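Ruteck Laundry Kit: two-arm loading set, data card and notes for buyers

Maintained by Hoi-yan Tu and Man-lok Yang
Last revised 4 May 2022

What you get

The Ruteck Laundry Kit is a two-arm teleoperation set sold with a small starter dataset called Histport. The set is meant for teams that want to work on household laundry and would like recordings to compare their own against. This card covers both parts: what the hardware is good for, and what is in the data.

The kit ships as two arms, two grippers, wrist cameras, a head camera, a power strip and the Tse control software. A stand is sold separately. You supply the computer and the washing machine.

The arms are identical. Either one can be set up as the left or the right, and the software asks you which is which the first time it starts.

The gripper fingers slide on and fasten with one screw each. Long fingers are better for pulling cloth out of a pile. Short ones are better for hems and corners. We left the long ones on for most of Histport.

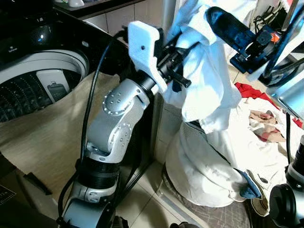 The fingers are also the part you will replace most often. Cloth slips out of a worn finger tip well before the tip looks worn, so we change them on a schedule. A spare set is in the box. The print files are in the folder named parts if you want to make your own finger plates, and they print fine on an ordinary desktop machine.

What is in Histport

The dataset has 1,481 episodes. Of these, 1,305 were marked complete by the operator and the rest were marked failed or abandoned. We kept the failed ones and labeled them, and you can filter them out with the status field.

All recordings run at 30 frames per second. Each episode contains:

- head camera video
- wrist camera video, left and right
- joint positions for both arms
- gripper opening for both arms
- a one-line task note typed by the operator
- status (complete, failed, abandoned)

The tasks are picking laundry up from the floor, passing it between the arms, and putting it into a top-loading machine. There is no folding and no unloading. Front-loading machines are not covered either, and a policy trained on this data should not be expected to work with one.

Items include towels, bedding, shirts and a few small pieces such as socks. White and light-colored fabric is over-represented. We plan to add darker loads in the November release.

Known problems with the data

Wrist video blurs when the arms move fast. The cameras use automatic exposure, so pale cloth near a ceiling light can wash out on one side. We did not correct for this.

Cloth often covers a wrist camera for part of an episode. If your model relies on wrist views alone, expect gaps. The head view usually fills them, except when an arm passes in front of the pile.

Task notes vary with the operator. Some people wrote "towel to drum" and others wrote a full sentence. They have not been cleaned up. 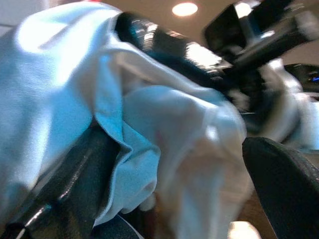
Su-chen Tsao wrote to us that her group at Gudholm got better results after dropping the abandoned episodes but keeping the failed ones. The abandoned ones, she said, mostly stop before the cloth is lifted, and the model learned to stop there too. She also asked for a flag showing when a camera is covered.

We agree about the abandoned episodes, and the loader now skips them unless you tell it otherwise. The flag is on the list but has no date.

Setting up

Place the arms so that both can reach the floor in front of the machine and the near half of the drum. If only one can reach the drum, passing still works but takes longer.

1. Bolt the arms down and connect power. Leave the grippers off for now.
2. Start Tse and run the joint check on each arm.
3. Fit the grippers and fingers, then run the check again.
4. Route the cables along the outside of each arm with enough slack for a full wrist turn.
5. Lift the lid of the machine by hand and make sure it stays up.
6. Run the demo named pile_to_drum at low speed, with one towel. 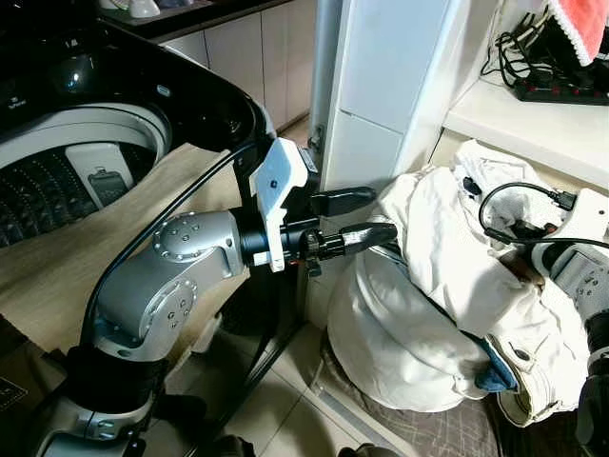
Limits and safety

Do not run the washing machine while the arms are powered. The grippers are not sealed and should not handle wet laundry. Keep people and pets out of reach of both arms, and keep the stop button where the operator can get to it without leaning over.

Buttons and zippers can catch between the fingers. If that happens, open the gripper from the software and pull the item free by hand once the arm has stopped.

Warranty and contact

The arms are covered for 3 years. Fingers and cables are treated as wear parts and are not covered. Send hardware questions to Man-lok Yang and data questions to Hoi-yan Tu, and include the episode number if you are reporting a bad recording.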